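The Bedspread

Updated in December, by the Eldale Household Encyclopedia desk

A bedspread, also called a bed cover or, in older houses, a counterpane, is the outermost cloth laid over a made bed. It is one of those everyday things that most of us grow up with and hardly think about, and yet it has a long and rather lovely history, with a good many local names and habits attached to it. In the strict sense a bedspread covers the whole of the mattress and hangs down at the sides, while a coverlet is smaller and stops a little way below the mattress edge, though in ordinary talk the two words are swapped quite freely.

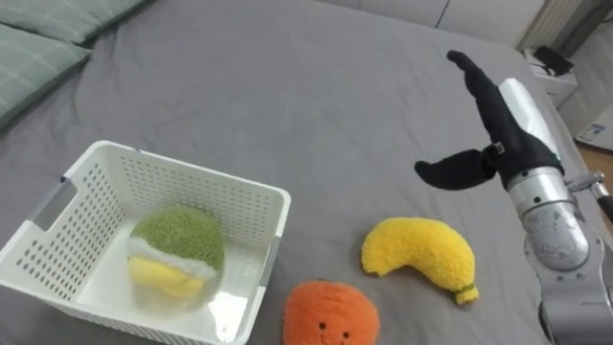
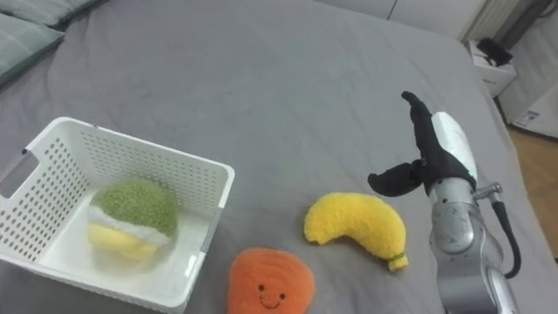 Grey covering on a bed, with pillows at the head and a white plastic basket.

The word "counterpane" is older than "bedspread" and came into English by way of French, from a term for a stitched quilt. The second half was changed along the way to match "pane", which once meant a piece of cloth. "Bedspread" is a plainer word altogether and caught on in the nineteenth century, and it has the great advantage that you can tell what it means the first time you hear it.

Before heating reached the bedroom, the top cover was expected to do real work. It kept draughts off the blankets and soot off everything, and in a one-room cottage it made the bed fit to sit on during the day. A good one was costly for an ordinary family, and covers were often listed by name in wills, sometimes ahead of the bed itself. Many were passed down until there was more darning in them than cloth.

In the valley of Irach the craft took a form of its own. Irach covers were woven in two strips on narrow looms and then joined down the middle, so that a raised seam runs from pillow to foot. Weavers generally worked in undyed wool, which gave the greys and browns that people still connect with the district, and a darker band was put in at the foot end so that the cover would always be laid the same way round. This was sensible as well as handsome, as the foot end took the dirt from boots and dogs and it was thought better to keep it there. The surviving parish lists record 1,123 covers sold at the autumn fairs in a single year, a fine total for a valley of that size – and it leaves out everything made for the family's own beds.

The mill at Skukard brought power looms to the trade and with them the wide cover woven in one piece. The Skukard cover was lighter and cheaper, and it was made in cotton as often as in wool. Older households were slow to take to it (the missing seam was said to make it look unfinished), but young couples setting up home bought it gladly, and within a generation the narrow looms had mostly gone to the barn or the bonfire. The mill's best-known pattern, called the Bogdan, is a small raised diamond with a plain border. It has been copied so widely that the name is now used in those parts for almost any textured white cover, whoever made it.

Sizes have never been fully settled. As a rule, a cover that is meant to reach the floor should be as wide as the mattress plus twice the height of the bed, and a little more is wanted if it is to be tucked under the pillows and folded back over them. Thick modern mattresses have caught many people out here, and a cover handed down from a grandparent will often hang well short on a newer bed. It can still be used very happily as a coverlet, or laid across the foot for a bit of extra warmth.

Care depends on the fibre. Cotton covers will usually stand a wash at 60 degrees, though a cooler one is kinder to colours and to any fringe. Wool should be washed cool and by hand, or taken to a cleaner, and dried flat and out of strong sun. It is always worth reading the label first, if there is still one to read. Heavy covers hold a surprising amount of water and are best hung over two lines side by side, so that the weight is shared and the middle doesn't stretch.

The duvet, which spread through British homes from the 1970s onwards, did away with the daily need for a bedspread in many houses, as its own cover can be changed to suit the room. All the same, the older article has never quite gone away. Hotels kept it for years, spare rooms still tend to have one, and plenty of people simply like a bed that looks properly made by breakfast time.

See also: blanket, candlewick, eiderdown, quilt, valance.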